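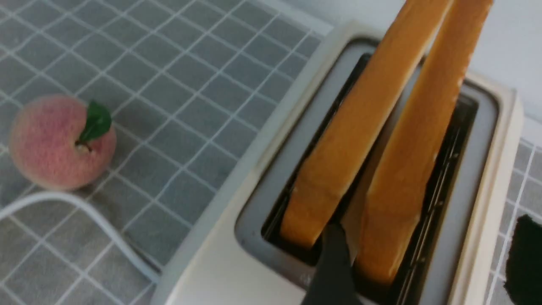 Ticket 134: zip on Doreo pencil case jams at the corner

Status: closed
Product: Doreo pencil case, large, waxed canvas, bought from the Drarnent web shop
Opened: November 8, 2022

Reported fault: the zip runs nicely along the long side, then sticks at the second corner and needs two hands to get it round. The customer keeps 40 or so pencils in it, plus a sharpener and a short ruler. No missing teeth, and the slider is the original one.

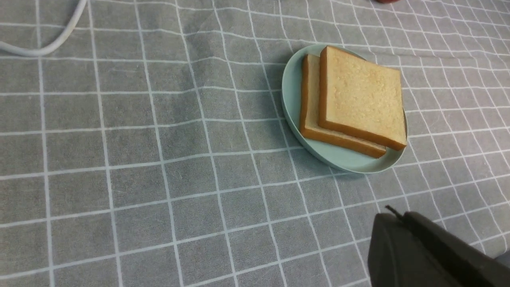
Bethan Orrell
Repairs and Aftercare, Drarnent

Thank you for getting in touch, and for such a clear account of what the zip is doing - it makes my job a good deal easier. I'm sorry the case has been a nuisance, especially as you say you use it every day.

The first thing I'd like you to try is emptying it completely and running the zip a few times with nothing inside. The large Doreo is a snug shape, and a ruler lying across the corner can push the canvas lining up into the teeth. If it runs freely when empty, the zip itself is most likely fine and we can look at how the lining is sitting.

If it still sticks, rub a plain candle or a soft pencil along both rows of teeth around that corner, wipe off the extra with a dry cloth and try again. Please don't use cooking oil. It works for an afternoon and then it marks the wax, and I've never managed to get it out.
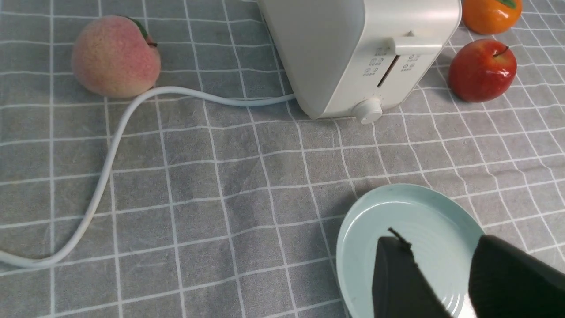
The customer wrote back that the zip still caught when the case was empty, candle wax had helped for a day or so, and a thread was now showing on the inside of the seam.

That thread is very useful to know about. It sounds as though the binding tape was stitched a touch too close to the teeth, so the slider has been nibbling at it. Please snip the loose end short, but don't pull it! I've asked our workshop whether it has come up before, and whether we should mend yours or send a new one.

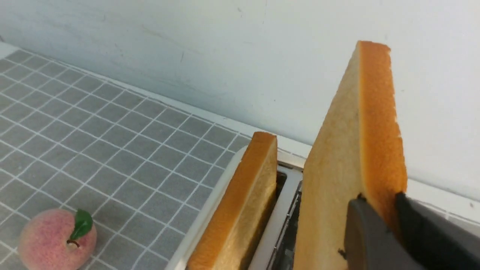
Mirkgate replied that batch 102 had the tape set too close on one corner, that all 200 cases in it were covered, and that a mend would mean unpicking the whole end panel, so a swap was kinder to everyone.

A replacement from a later batch has gone out in the same colour, with a prepaid label for the old one. Take your time sending it back, and do check the little inside pocket first.

Batch 102 added to the known faults page. Ticket closed at the customer's request.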